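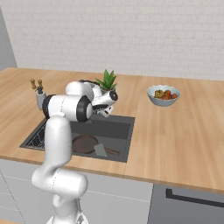

Horrocks field encoder, used for one season: a review

September
By the Kisstead desk
6 min read

I bought the Horrocks encoder with my own money at the start of the season, to send live pictures from small sports grounds to a studio which is far away. Before it I used a laptop with a capture card. The laptop worked well until the weather became hot, and then it dropped frames in the second half of almost every match. So my wish was simple. I wanted a box with an SDI input, a network output and a fan that I can trust.

The box is the size of a thick paperback book. It has two SDI inputs, one HDMI input, two Ethernet ports and a place for a USB modem. The power connector has a small screw lock, and I am very glad for this, as I have lost a broadcast before when somebody stepped on a cable. The case is metal and gets warm on the top. Do not put it on a foam seat or inside a closed bag.

Setting up

The first setup took me one evening. You connect to the box with a browser and there is a page for each part: input, encoding, output, network. The pages are clear, but the words are not always the same as in the printed guide. The guide says "profile" where the page says "preset", and for two hours I looked for a profile menu that does not exist. The help desk answered me the next morning and was polite about it.

I send with SRT to the studio in Dristville. The latency setting on the sending side and on the receiving side should be agreed before you start, and the studio engineer will ask you for it. In the box this setting is hidden under "Advanced", below the encryption key. I think it should be on the first page. After I found it, the connection came up quickly and I did not touch it again for the rest of the season.

You can save your settings to a file and load them again. Please do this before each firmware update. My first update erased the network page and kept everything else, so at the ground I had a perfect encoder with no address.

Picture quality

I tested H.264 and HEVC with the same recording of a handball match, which is a difficult subject: a shiny floor, fast players, and a lot of advertising text behind them. With H.264 I needed a generous bitrate before the floor stopped to show blocks during fast camera movement. With HEVC I could go down by nearly 30 percent and I could not see a difference on my monitor at home. The studio people have better eyes and a better monitor, and they also accepted it.

Grass is harder than a floor. On a wide shot of a football field in low evening light, HEVC at the lower setting makes the grass soft, like a carpet. The grass becomes sharp again when the camera stops. For football I now stay at the higher setting and use the saved bitrate only when the network is poor.

Interlaced input is handled correctly, which I did not expect at this price. There is a choice between keeping it interlaced and making it progressive inside the box. The second one adds a little delay but looks clean, also on the lines of the field and on the score graphics.

The network part

Two outputs can run at the same time, for example one over the cable of the club and one over a mobile modem. The studio receives both and the receiver joins them. I used this in 20 matches. At one ground the cable went away during the break, and the picture in the studio continued without any jump. For me this is the best reason to buy the box.

The weak point is the USB modem. Only a short list of modems is supported, and the list on the website is older than the firmware. I had to buy a second modem after my first was not recognized. Also, the USB port is on the front, so the modem sticks out exactly where your hand passes. I made a small holder for it with a bent piece of aluminum and two cable ties.

Sound

Embedded audio from SDI comes through with up to eight channels. The level meters in the browser are slow, so I would not use them to adjust a commentator. There is a headphone socket, but it gives only channels one and two, and you can't change this. If your commentary is on channel three, as mine is, you have to move it before it enters the box. I have written about this to Horrocks and they told me it is on their list.

Noise

The fan is quiet in the first ten minutes. After this it has a steady tone, not loud, but if your commentator sits at the same table the microphone will hear it. I moved the box to the floor behind the table leg and the problem was gone. There is a "silent" mode which lowers the fan, and it also turns off HEVC. The page does not warn you. I discovered it when the studio called.

Compared with the Turkamine

A friend let me use his Turkamine for two weekends. It is lighter, it has a small screen on the front, and the screen is really useful when you have no free hand for a browser. The menus are better too. But it has only one SDI input and it can't send over two networks unless you pay each month for the cloud service of the maker. I paid 706 dollars for the Horrocks and since then I paid nothing more. For a person who does one match a week with one camera, I would say take the Turkamine. For two cameras, or for grounds where the internet is bad, the Horrocks is the stronger choice.

What I would change

Move the USB port to the back. Put the latency on the first page. Let the user choose the headphone channels. A small lamp for "the studio is receiving" would also help, as now there is only a lamp for "I am sending", and these two things are different at exactly the wrong moment.

I will keep it for the next season. The warranty is 3 years, and it covers the fan but not the power supply. A spare power supply must be ordered from the maker, and mine took almost a month to arrive, so order it together with the box.

Related reviews

Bonded modems for small grounds
SDI cable testers under test
Headsets for two commentators at one table
Is a hardware scoreboard reader worth it?
Flight cases for short trips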